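**Undby Garment Care Program: notes on machine handling** (1/4)

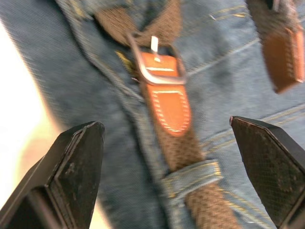

Can a machine take over a household's laundry today?
Washing and drying, yes. Sorting, folding and fastening still need a person for most loads.

(2/4) The Meltdale workroom logged 2,458 handling attempts through October. Towels gave the least trouble.

(3/4) Denim with straps and buckles remains in the trial. Staff review every attempt.

(4/4) The next round covers 200 garments. Results will be posted on this account.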